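Ticket 411 – Cubby unit by the brick wall: door won't stay shut, shelves emptied
Status: Closed
Raised by: Paraschiva Pană
Assigned to: Valentin Roman
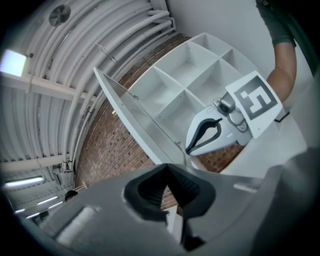
Reported problem

The white cubby unit against the brick wall has a door that swings open by itself. It has been doing it since we moved the unit over from the old Plistuvia space in December. If you push it shut it stays for a minute or two, then drifts out again. Twice now someone has walked into the edge of it. I have taken everything out of the compartments so it can be worked on. The contents are in two cartons in the print room, labelled CUBBY.

The unit is a Vandholm, bought second-hand through Michiels. I don't have the original paperwork.

Please also check whether it is fixed to the wall. I can't tell from the front.

– Paraschiva

Comment 1, Valentin, 9:40 am

Thanks for emptying it. I'll be over after lunch with a level and the drill. Please leave the door open until then and don't try tightening anything. Is the door catching on the shelves at all when you close it, or does it close cleanly?

Comment 2, Paraschiva, 10:05 am

Closes cleanly. No scraping. There used to be a magnet catch at the top, I think, but it may have been left behind at Plistuvia. There are two small screw holes where it would have been.

Comment 3, Valentin, 2:15 pm

Had a look. Findings so far:

1. The unit is not level. It leans forward and slightly to the door side. That is enough to make the door swing.

2. The magnet catch is missing, as Paraschiva said. The strike plate is still on the door.

3. Hinge screws on the door are a bit loose. The holes in the side panel are still sound, so they can be tightened without plugging.

4. The unit is not fixed to the wall. No bracket, no strap. This needs to be sorted before anything goes back in, as it is a tall unit and people pull on the door.

I tightened the hinge screws first, to rule them out. Door sits straighter but still drifts open. So the hinges were not the main cause.

Comment 4, Valentin, 3:30 pm

Tried levelling it with the adjustable feet. Three of them turn. The front one on the door side is seized and I didn't want to force it with the unit standing up. Put a plastic packer under that foot and brought the others to match. Level now reads true front to back and side to side.

Door stays where you leave it. Half open, it stays half open. Fully shut, it stays shut unless you bump the unit. It still wants a catch.

The wall is the awkward part. The brick is curved, so the back of the unit does not sit flat to it. The gap at one side is 30 mm, and a standard angle bracket won't reach. I will need a longer one or a timber block behind. I would also like to go into the brick and stay out of the mortar, which limits where the holes can go.

Comment 5, Paraschiva, 3:45 pm

Is there any wiring in that wall? I know the pipes and conduits run across the ceiling there, but I don't know what comes down.

Comment 6, Valentin, 4:10 pm

Ran the detector over the area behind the top of the unit. Nothing showing. I'll check again on the exact spots before I drill. I'm going with timber blocks cut to suit the gap on each side, screwed through into plugs in the brick. Order placed with Sivurix for two anti-tip brackets and one magnetic catch. Their part number for the catch ends in 102 – please put it aside if it arrives when I'm out.

Until then, please keep the unit empty. I've put a strip of masking tape across the door.

Comment 7, Paraschiva, 11:20 am

Parcel is here. Two brackets and a catch, screws included. It's on the front counter with your name on it.

Comment 8, Valentin, 1:50 pm

Work done:

– Detector check repeated at both fixing points, clear.
– Two timber blocks cut and fixed to the brick.
– Brackets screwed to the blocks and to the top of the unit. Pulled on it by hand from the front and there is no movement.
– New magnetic catch fitted. The old screw holes were slightly off, so I drilled new ones beside them and filled the old ones.
– Level checked again after fixing. Still good.
– Masking tape removed.

The blocks are bare pine. If the colour bothers anyone I can paint them white, but you have to look for them.

The seized foot is still seized. It's carrying its share of the weight on the packer and can stay that way. If the unit is ever moved, the packer has to go with it, and the brackets have to come off first. I've written this on a label on the back of the door.

Comment 9, Paraschiva, 4:25 pm

Door tested a dozen times, stays shut. I've put the cartons back, heavier binders in the bottom compartments as you asked. Pine is fine with me. Happy for this to be closed.

Resolution

Unit levelled, hinge screws tightened, catch replaced, unit fixed to wall. Parts charged to ticket 411. Related: ticket 197 (moving furniture from Plistuvia), still open for the two desks.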